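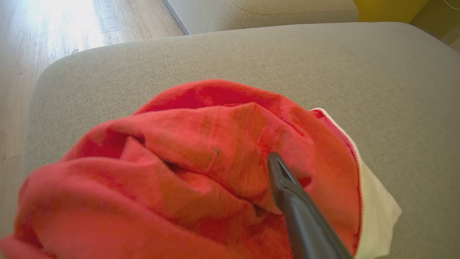
Red one on the sofa, Sunday

Search this forum Search titles only Go

Learning to ski in your forties: lessons or just go with friends?

gatepost31
My wife skis and I don't. We've booked six days at Nellard in April and I need to decide whether to pay for group lessons or let her teach me. The group lessons run every morning, 9.30 to 12. She says she can get me down a green run by day two. I've been on a dry slope twice, years ago, and fell over a lot.

edge_hold
Take the lessons. I taught my husband and we didn't speak on the lift for most of the week. Being able to ski and being able to teach it are different jobs.

Siobhán Breathnach
I'd disagree with that. My sister taught me at Gusesbridge and I had a lovely time. She was patient and we stayed on the nursery slope until I could stop properly, then moved up. Group lessons at my level meant standing in a line in the cold while seven other people had their turn.

edge_hold
Your sister sounds like the exception. Most people who learned as children can't remember what it was like not to know how to turn.

gatepost31
She did learn as a child. She says "just lean" a lot.
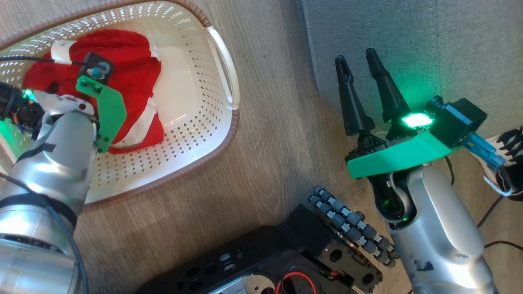
Wash basket, red top with the white trim

northface_nigel
Late season snow matters here. In April it'll be hard first thing and heavy by lunch, so morning lessons get the firmer snow and you'll find afternoons tiring. I'd do three mornings of lessons and then ski with her after that. Almost 3000 metres at the top lift, but you won't be up there, you'll be at the bottom where it's slushy.

Éabha Carroll
Agree with three mornings. I paid 222 euros for mine at Illés and it was worth it for the snowplough alone. Book the early group if they offer one — the beginners' carpet gets a long queue by eleven.

Siobhán Breathnach
222 for three mornings is a lot when you have someone in the house who'll do it free. Spend it on decent boots. I hired the cheapest pair my first year and my shins were bruised for a fortnight.

Éabha Carroll
You can hire good boots and still have lessons. I had the Jestura ones from the hire shop, a size down from my trainers, and they were fine once I'd walked about in them. Thin socks, one pair only.

northface_nigel
One pair, yes. People wear two and then wonder why their feet are cold.

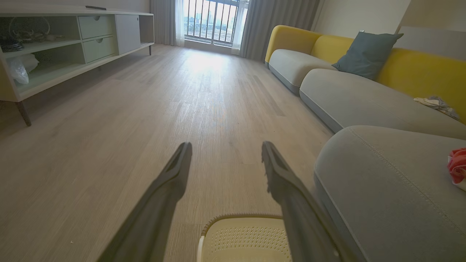
Do I need to buy a helmet before I go, or can I hire one there?
Hire one for the first trip. The hire shops fit them when they fit your boots, and you can buy your own later if you carry on skiing.

gatepost31
Thanks, that was me asking on my wife's login and I've moved it over here. I've put my name down for three mornings. She has agreed not to come and watch.

edge_hold
Good choice. Let us know how the first day goes.

Siobhán Breathnach
I still think you'll be bored by the second morning. But have a good trip.

gatepost31
One more, what do people do about trousers? I have waterproofs for walking. Are they warm enough with thermals or will I get soaked sitting in the snow?

northface_nigel
In April they'll do. Check the seams on the seat.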